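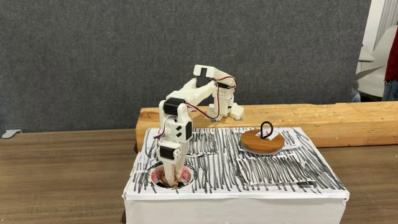

Does a small desktop arm need a risk assessment?
Zuzana Vondráček
We have one printed hobby arm with servo motors, and on Saturday visitors will be near it. Must I follow the same rules as for a big industrial robot?

Bartoš
No, it is a toy. Just tell people not to touch.

Emon
I would not agree so quickly. Small servos can still pinch a finger. Write one page — what moves, how far it reaches, who can cut the power. Keep the switch where you can reach it without passing the arm, and fix the base well. For a public event, ask also the owner of the building which rules they apply.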